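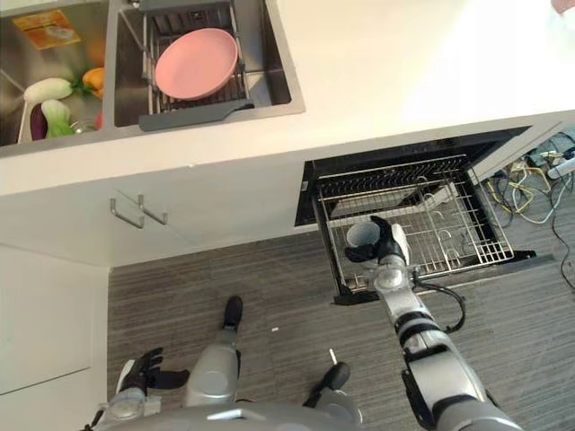
Häufige Fragen rund um die Drosovham Raiders und Rugby League

Stand: 3. Mai 2018

Seit dem Saisonauftakt kommen so viele Mails bei uns an, dass wir die Fragen, die immer wieder auftauchen, endlich mal gesammelt haben. Schön, dass ihr so neugierig seid! Wer hier nicht fündig wird, schreibt uns einfach oder kommt am Spieltag an den Infotisch neben dem Kassenhäuschen.

Ist das jetzt das Rugby aus dem Fernsehen oder etwas anderes?

Etwas anderes, aber verwandt. Was im deutschen Fernsehen meistens läuft, ist Rugby Union mit fünfzehn Spielern pro Mannschaft. Wir spielen Rugby League, also die Variante mit dreizehn, die vor allem in Australien und im Norden Englands riesig ist. Gassen gibt es bei uns keine, und um den Ball am Boden wird auch nicht minutenlang gerungen. Dafür läuft das Spiel fast ständig, und wenn der Ball einmal schnell durch die Hände geht, dann steht am Elano-Platz die ganze Gegengerade auf. Wer Union kennt, braucht vielleicht eine Halbzeit zum Umgewöhnen und ist danach oft schwer wieder loszuwerden (wir haben da so einige auf der Tribüne).

Wie funktioniert das mit den sechs Tackles?

Die ballführende Mannschaft darf sechsmal getackelt werden. Nach jedem Tackle steht der Spieler auf, rollt den Ball mit dem Fuß nach hinten und weiter geht's. Das nennt sich Play-the-Ball. Wird beim sechsten Mal wieder getackelt, wechselt der Ballbesitz. Deshalb seht ihr nach dem fünften Tackle fast immer einen Kick: entweder weit nach hinten, um Raum zu gewinnen, oder hoch und gemein in die Ecke, wo unser Außen dann hoffentlich höher springt als seiner. Unser Stadionsprecher sagt die Tackles im ersten Viertel der Partie mit an. Danach könnt ihr es garantiert selbst!

Und wie wird gezählt?

Ein Versuch bringt vier Punkte, die Erhöhung danach zwei. Ein Straftritt durch die Stangen zählt ebenfalls zwei und ein Dropkick aus dem Spiel heraus einen. Klingt nach wenig, hat aber schon so manche Partie entschieden. Gespielt wird zweimal vierzig Minuten.

Wann hat Afaf Darwish ihren Vertrag verlängert und bleibt sie auch als Trainerin im Nachwuchs?

Unterschrieben hat sie in der Winterpause, und ja, sie bleibt beides: Cheftrainerin der ersten Mannschaft und Ansprechpartnerin für die U16. Wir haben uns riesig gefreut. Zum Ablauf im Training: Die Erste hat dienstags und donnerstags Einheiten auf Platz 2, die Jugend beginnt jeweils davor. Zuschauen ist erlaubt, Filmen bitte nur nach Absprache.

Stimmt es, dass Awwad abgeworben werden sollte?

Es gab eine Anfrage aus einer anderen Stadt, das hat unser Prop ja selbst im Vereinsheft erzählt. Er hat sich das angehört, zweimal drüber geschlafen und dann abgesagt. Sein Vertrag bei uns läuft bis zum Ende der kommenden Saison. Zu Summen und zum Namen des anderen Vereins sagen wir nichts, so haben wir es mit ihm vereinbart.

Wie groß ist der Kader eigentlich?

Aktuell stehen 36 Spieler auf der Liste. Am Spieltag dürfen siebzehn ins Aufgebot, dreizehn auf den Platz und vier auf die Bank. Gewechselt werden darf bei uns achtmal. Die übrigen spielen in der Zweiten, die ihre Heimspiele meist direkt vor der Ersten austrägt. Kommt ruhig früher! Da geht es manchmal wilder zu als in der Hauptpartie, und der Eintritt ist mit drin.

Was kostet eine Dauerkarte?

49 Euro für alle Heimspiele der Saison, Stehplatz Gegengerade. Kinder bis einschließlich zwölf Jahre kommen in Begleitung umsonst rein. Einzelkarten kosten acht Euro an der Tageskasse. Die Dauerkarte ist übertragbar, ihr könnt sie also weitergeben, wenn ihr mal nicht könnt. Pokalspiele sind nicht enthalten.

Muss ich Karten vorher kaufen?

In der Regel nicht. Ausnahme ist das Derby gegen Wanov. Beim letzten Mal waren 3512 Leute da, das ist Vereinsrekord, und am Südeingang reichte die Schlange bis zur Bushaltestelle. Für dieses Spiel gibt es einen Vorverkauf in der Geschäftsstelle. Inhaber einer Dauerkarte müssen sich um nichts kümmern.

Wie komme ich zum Elano-Platz?

Mit dem Bus bis Sportpark, dann dem Lärm nach. Mit dem Rad könnt ihr bis zum Nordtor fahren, die Bügel dort sind im Frühjahr erweitert worden. Parkplätze gibt es an der Schule gegenüber, aber nur samstags und sonntags. Bei Freitagsspielen bitte die Wiese hinter der Feuerwehr nehmen und die Ausfahrt freihalten. Die brauchen sie wirklich.

Darf ich mein eigenes Essen mitbringen?

Klar, solange keine Glasflaschen dabei sind. Am Grill gibt es Würstchen und Gemüsespieße, dazu Kuchen, solange er reicht. Der Rhabarberkuchen ist meistens vor dem Anpfiff weg. Becher haben Pfand, bitte zurückbringen und nicht im Auto sammeln.

Fällt bei Regen etwas aus?

Ganz selten. Regen gehört dazu, und ein nasser Ball macht die Sache für alle Beteiligten interessanter. Bei Gewitter wird unterbrochen, das entscheidet die Schiedsrichterin oder der Schiedsrichter. Wenn der Platz gesperrt wird, steht es am Spieltag bis zehn Uhr auf der Startseite. Überdacht ist nur der mittlere Teil der Haupttribüne, also packt eine Jacke ein.

Ich habe noch nie gespielt. Kann ich trotzdem anfangen?

Unbedingt! Ein großer Teil unserer Zweiten kam vom Handball, vom Ringen oder direkt vom Sofa. Jeden Mittwoch um 18.30 Uhr läuft das offene Training, und dort wird in den ersten Wochen nur Touch gespielt, also ohne Tackling. Ihr lernt passen, fangen, richtig laufen und irgendwann auch richtig fallen. Mitbringen müsst ihr Fußballschuhe mit Stollen, Trinken und ein Shirt, an dem ihr nicht hängt. Einen Mundschutz braucht ihr erst, wenn es in den Kontakt geht. Vier Probetrainings sind kostenlos, danach wäre ein Mitgliedsantrag nett.

Gibt es ein Frauenteam?

Es gibt eine Trainingsgruppe, die seit dem Herbst regelmäßig zusammenkommt, und die Stimmung dort ist großartig. Für den Ligabetrieb sind es noch zu wenige, deshalb fährt die Gruppe im Sommer auf Neuner-Turniere. Dafür suchen wir dringend Verstärkung, besonders Leute, die gerne rennen. Termine gibt es am Infotisch oder im offenen Training.

Ab welchem Alter können Kinder mitmachen?

Ab sechs. Die Kleinsten spielen mit Fähnchen am Gürtel, die abgezogen werden, und haben dabei einen Heidenspaß. Getackelt wird erst ab der U12, und vorher gibt es einen eigenen Block, in dem nur das saubere Tackeln geübt wird: Kopf auf die richtige Seite, Arme zu, Schulter tief. Eltern dürfen gerne am Rand stehen und anfeuern. Anweisungen überlasst ihr bitte dem Trainerteam.

Ist das nicht furchtbar gefährlich?

Es ist ein Kontaktsport, da gibt es blaue Flecken und manchmal auch mehr. Wir nehmen das ernst. Wer eine Kopfverletzung hat oder haben könnte, geht vom Feld und kommt an diesem Tag nicht mehr zurück, egal wie der Spielstand ist. Zurück ins Training geht es erst mit ärztlichem Okay. Hohe Tackles werden schon im Training abgepfiffen.

Was bedeutet "Golden Point"?

Steht es im Pokal nach achtzig Minuten unentschieden, wird weitergespielt, und die nächsten Punkte entscheiden. Egal welche! Ein einziger Dropkick genügt. Im Ligaspiel gibt es das bei uns nicht, da bleibt ein Unentschieden ein Unentschieden und beide nehmen einen Punkt mit.

Wo bekomme ich ein Trikot?

Am Fanstand hinter der Haupttribüne, geöffnet ab einer Stunde vor Anpfiff. Die Heimtrikots sind in Größe M gerade ausverkauft, Nachschub ist bestellt und soll noch im Mai eintreffen. Schals und Mützen sind reichlich da. Kartenzahlung geht leider noch nicht.

Können wir als Gruppe oder Schulklasse kommen?

Sehr gerne! Meldet euch eine Woche vorher, dann reservieren wir einen Block, und wenn es zeitlich passt, kommt nach dem Abpfiff jemand aus der Mannschaft vorbei und beantwortet Fragen. Für Schulen bieten wir außerdem Schnupperstunden in der Sporthalle an. Bälle und Fähnchen bringen wir mit, ihr braucht nur die Halle und eine Lehrkraft, die dabeibleibt.

Meine Frage steht hier nicht. Was nun?

Schreibt uns über das Kontaktformular. Unter der Woche antworten wir meist am selben Abend, an Spieltagen erst am Tag danach. Anträge auf Mitgliedschaft bitte unterschrieben in der Geschäftsstelle abgeben, bei Minderjährigen mit Unterschrift der Eltern.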